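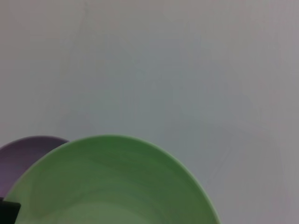 August, evening. The crossing at Clestero was closed again today, and I wrote on it from seven in the morning until my eyes were hurting. The first message came from the district radio, one line only, that shots were heard on the far side of the river and that the guards had put down the barrier. I had the desk near the window, the one with the pale gray-white top, and in the first hour I looked more at it than at my screen. The surface is so plain that my eyes go to the faint slanting shadows toward the right side, and I follow them down and to the right while I wait for a telephone to be answered. Then the second message came, and I forgot the desk.

I want to write down the order of things while I still have it. At seven the barrier. Before nine, a statement from the army on the other side, very short, saying that there was an "exchange" and that the situation was under control. I dislike this sentence. I have translated it maybe a hundred times since I came to work at Reltodska, and each time I have to decide if I put "under control" in quotation marks or if I say that the army said it. Today I wrote that the army said it. The evening editor prefers the quotation marks, but the evening editor was not there yet.

After the statement there was a long silence. Our reporter near the crossing could not send anything, the mobile network was switched off for some hours, as they do. We had a voice message of forty seconds from a truck driver, and we listened to it so many times that I can repeat it with his breathing. He said that five trucks were standing between the two barriers and could not go forward or back. He did not say that anyone was hurt. One of the foreign channels used the same voice message and said that drivers were "trapped under fire." I listened again after I read that. He does not say fire. He says that he heard it in the night, and that now he is hungry and the toilets are locked.

I sent a note to the whole desk about this. I tried to make it polite and I think it became too polite, because a colleague asked me afterward if I was making a suggestion or an order. In my language I would know how to do it. In English I am always one step too soft or one step too hard. Anyway our text said that five trucks were waiting, according to one of the drivers, and that was all.

At noon came the numbers, and with the numbers the trouble. The border office wrote that 494 people had come over in the night before the closing. The relief group that runs the tents at Ploncombe wrote 570. Both were sure. On the Qin service, which half of our readers also follow, the headline was already "Nearly 570 flee," and that was strange to me, since the tents had given the number as exact and the Qin people made it less exact and more dramatic at the same time. My chief wanted one number in our headline. I wanted two, or no number. We argued in a friendly manner for ten minutes, and during this time the story did not move.
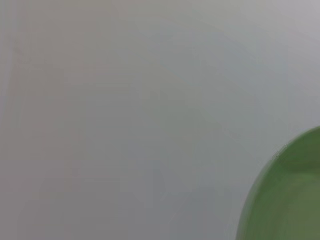
Why did the border office and the tents have different numbers for the same night? The office counts only those who pass the gate and show a paper, and the tents count every person who gets a blanket, also those who were already in the valley with relatives and came for food.

I learned this from a woman in the border office, who explained it to me slowly and was not annoyed. She said that her number will go up when they write in the babies, who have no document of their own and are added by hand at the end of the day. So her number was correct and also not finished. I put that in the fourth paragraph. The headline went out without a number, "Hundreds cross before Clestero is closed," and my chief said it was gray but he would live with it.

In the afternoon the network came back and our reporter sent everything at once, eleven messages in wrong order. The best of it was small. People at Ploncombe were charging telephones from a tractor. A school had given its benches. An old couple had carried a sewing machine over the bridge and would not let anyone help, and now they were sitting on each side of it. I wanted to keep the sewing machine and I lost it, then I got it back in the late version when another paragraph was shortened. It is in the last sentence now. Perhaps they cut it in the night, the last sentence is always the first to go.

No one could tell us who began the shooting. Each side says the other. I wrote that it was not possible to confirm either account, and while I typed it I thought how often I type this also. It is true each time. I only worry that the reader does not see it anymore, like one does not see the line about cookies on a website.

There was one mistake and it was mine. In the second version I wrote that the crossing is the only one in the district. It is the only one for trucks. There is a footbridge upstream, which is used by farmers, and a reader wrote to us in less than an hour, quite angry, with a map. I corrected it and put the correction at the bottom. I felt hot in the face, although it is a normal thing and the correction looks very calm. My first editor, at home, used to keep his own corrections in a folder and read them at New Year. I should maybe do it, but I think I would read them more often than he did.

I left after eight. On the tram two people were talking about Clestero, and one said that 570 were killed there. I did not say anything. Then I thought I should have, but they were getting off, and I was too tired to begin a sentence in a tram – in which language, even. There was no report of any dead today, from either side. I checked again on my telephone before my stop to be certain that I was not the one who had it wrong.

For tomorrow: call the woman in the border office for the new number. Ask if the trucks are out. Ask the reporter if he has slept, and tell him to drink something other than coffee. Find the right name of the footbridge, there are two spellings and the reader with the map used a third.

The soup from yesterday was still good. I ate it cold.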